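Part 2: Setting Out and Filling the Fruit Dish

I wrote the first version of this for Vira Pylypenko when she took over the Kurnedham guest kitchen, and it's grown a bit since then. If you've done Part 1 you already have a clean counter. If you haven't, go wipe it down now, I'll wait.

What you need: the wavy-rimmed dish, a soft cloth, and your fruit. Dark fruit looks best against the pale glaze (that's my opinion, and Taras Vasylenko will tell you green pears, so take your pick).

1. Pick your spot. I like the marble near the wall end, well back from where people lean their elbows.

2. Run your palm over the stone. All that veining hides crumbs like you wouldn't believe! You can stare straight at one and take it for part of the pattern.

3. Set the dish down flat. Lift it to move it, please don't slide it. Grit under the foot will scratch the polish, and I have the scratch to prove it.

4. Start with two pieces of fruit and leave some of the dish showing. You paid for that scalloped edge, so let people see it.

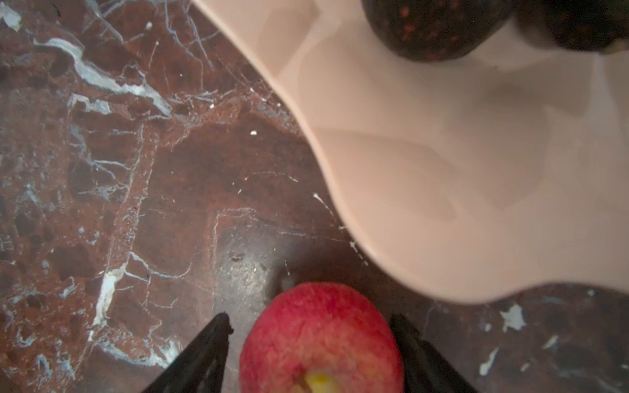
Page 18

Note: The pink in this dish comes and goes with the light. At breakfast ours looks peachy, and by 5 in the afternoon I'd call it plain cream. If you're matching napkins, carry one over and hold it next to the rim before you buy the other seven.

5. Add the rest one piece at a time, biggest first. Let each one settle into the low part before you let go. The folds in the sides do a nice job of steering things toward the middle, but a round fruit dropped from any height will hop right over the rim (ask me how I know).

6. Turn each piece so its best side faces out. Speckles are fine. Soft spots go underneath for today only, and then into a pie.

Caution: Don't stack higher than the rim. Zakhar Hnatiuk built a very handsome pyramid one Tuesday and we were finding plums under the stove until the weekend.

7. Check the bottom of the dish every morning. Bits collect in the creases, and they stick to the fruit too — a quick pass with a dry cloth takes care of both. For anything stubborn use warm water and a drop of dish soap, then dry it all the way into the folds.

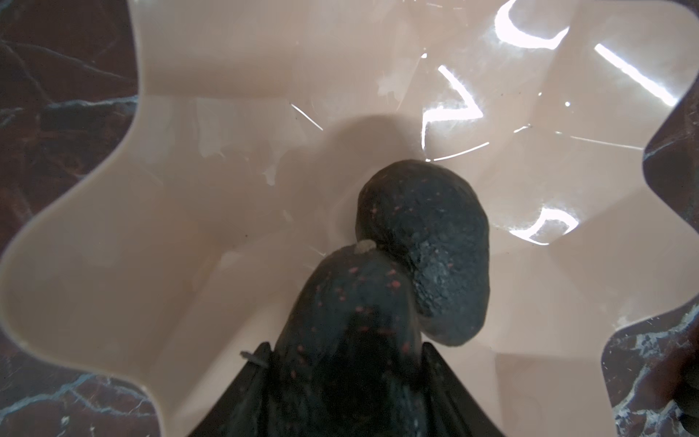 Fig. 4. Dark speckled lump in the low part, with a crumb still to wipe off.

Note: No scouring pads on the glossy surface. The Procházka sponge with the green back counts as a scouring pad, whatever it says on the wrapper.

8. Refill when you're down to two. I buy 8 at a time and keep the extras in the pantry drawer, stems up, where Lukian Semeniuk can't get at them before supper.

The cake stand and the lidded jars are in Part 3.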